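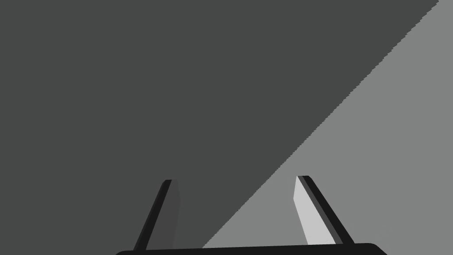

Why do some churches say they own a piece of a saint?

Because long ago Christians began keeping things linked to people they thought were very holy: a bone, a tooth, a scrap of cloth, a sandal. These are called relics. Catholic and Orthodox churches still look after thousands of them. Whether each one is what its label says is a different matter, and you're allowed to wonder.

Where did they all come from?

The first Christians met at the graves of people who had been killed for their faith. Later, churches were built over some of those graves. Then churches in other towns wanted something too, so bones were moved, divided up and given as presents. Some were sold, although church rules said they shouldn't be. Some were stolen, and the thieves occasionally claimed the saint had wanted to move.

You can probably see the trouble coming. If a town will pay a lot for an old finger bone, somebody will turn up with an old finger bone. More than one church has claimed to have the head of John the Baptist. He can't have had more than one, so at least some of those labels are wrong. Maybe they all are. 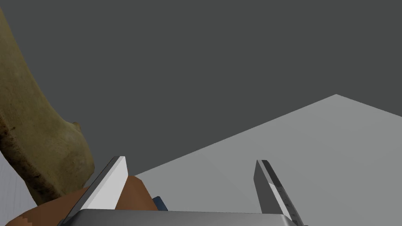
Checking a relic is slow work, and it starts with not touching it much. Domnica Dumitrescu looks after old church objects in Flastham, and her favourite rule is that you look with your eyes before you look with your hands. Old bone crumbles. Picture two flat gripper fingers with a wide gap between them: close that gap a little too far on something brittle and you have dust. Her oldest box has a label saying the bone inside belonged to a bishop who died in the year 616. The handwriting on the label is at least four hundred years newer than that. Who wrote it, and how did they know? She has no idea, and she says so on the card beside the box.

Can science tell us?

Partly. A lab can take a tiny sample and work out about how old a bone is. If the saint lived 1,000 years before the bone's owner did, the label is wrong. But if the dates match, all you've learned is that the bone is old enough. Plenty of people were alive at the same time as any saint, and most of them had fingers.

So why do people still visit?

Fiifi Dogbe is 11 and goes past the box every Wednesday on his way to choir practice. He reckons the bone could be anyone's. His nan prays beside it anyway. She told him she's praying to God, and the box helps her think of people who were brave. You don't have to agree with either of them. When somebody tells you a thing is very old and very holy, though, it's fair to ask how they found out.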